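About Akcombe

Akcombe is a paper supply company, though our accountant prefers "warehouse with opinions." We opened in Pakstead in May with 3 employees, one forklift and a firm belief that people would always need something to wrap things in. The forklift has since retired.

Today there are 24 of us, and we ship to 600 shops, studios and schools. We sell kraft rolls, tissue, card stock and tape. We do not sell glitter. We sold glitter once, and it is still here.

Our house line, Brerkuvberg, comes in 19 weights, from a whisper to something close to a door. If you can't decide, call us. Someone will pick up and talk about grain direction for longer than you had planned.

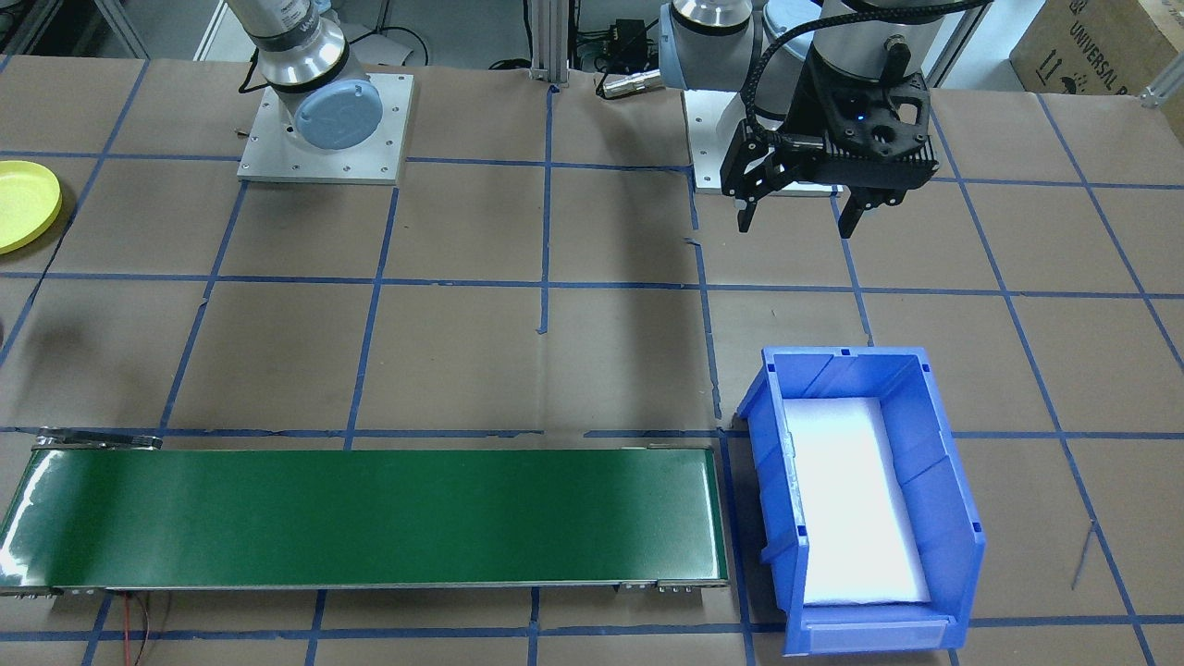

Brown kraft and blue painter's tape on the work table.

Orders placed before noon leave the same day. Orders placed after noon leave when Gbeho, our delivery van, is in the mood. Samples are free, and so is the coffee if you visit, which is the correct price for it.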